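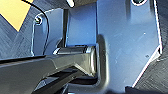
The Daltlow controller runs two loops. The outer loop takes a wrist camera image and proposes a target pose; the inner loop tracks it and limits the commanded velocity. Our project replaced the outer loop. The original version, taken from the Pomine codebase, estimated the pose of a part once and then moved blind. We wanted a version that keeps estimating during the approach.

Edges are extracted from each image and matched against a stored outline. If the match score falls below a threshold, the planner holds the last accepted target and the arm slows to a stop. Reflections on painted metal were the main source of false edges, so we added a filter that drops short, bright segments before matching.
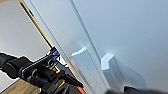

### 3.2 Low-contrast surfaces

White parts against a pale background give the matcher little to work with. The first filter removed real edges along with the reflections. We made its brightness limit depend on the local contrast, and masked the gripper out of each image using the joint angles.

We replayed 183 logged approaches from the Fosport test set through both versions. The original planner produced an acceptable final target in 99 of them. The new one failed in 29, mostly where the gripper mask covered the part. Replay can't show contact errors, so these figures describe perception only.

The mask is still built from a fixed hand model. Adding the Ghumman calibration file should tighten it, but the loader doesn't yet read the finger offsets.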